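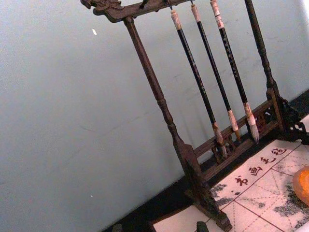

Comment from a reader, posted under the previous edition of this section: the loops on my brushes slide toward the middle of the bar when I take one down. Is that a fault in the rack, or am I supposed to fix them in place? The Mivis sheet only covers the foot pieces.

The loops are meant to slide. Spacing is set in step 5 and can be changed at any time. The Mivis sheet applies to the feet only; use the steps below for everything else.

4. Hanging the brushes

Applies to the Avance wooden brush rack, assembled as in section 3.

Before you start

Stand the rack on a level surface. Both feet must sit flat. If the rack rocks, loosen the lower rails, press both posts down, and retighten.

Maximum load on the crossbar: 600 g in total.

CAUTION: Do not lift the rack by the carved end of the crossbar. Hold it by both posts, below the turned rings.

Steps

1. Rinse each brush in cool water until the water runs clear. Do not use hot water.

2. Press the bristles between 2 layers of plain cotton cloth. Do not twist.

3. Shape the tip to a point with your fingers.

4. Hang the brush by its loop from the crossbar, bristles down.

5. Space the brushes so that no tip touches another brush or a post.

6. Check that each tip clears the lower rails. If a long brush touches, shorten its loop with a single knot.

7. Leave to dry away from direct sun. Keep the rack at least 300 mm from a heater.

NOTE: Seol brushes ship with starch in the bristles. Soak the tip before first use, then start at step 1.

NOTE: Large brushes can still be damp at the core when the outside feels dry. Do not put them in a roll or a capped tube until the core is dry.

Care of the wood

Wipe drips from the lower rails and the feet the same day. Ink left in the carving is hard to remove. Use a soft dry brush on the openwork. Funutex wax may be applied to the posts and crossbar; keep it off the loops.

For replacement loops, see section 6.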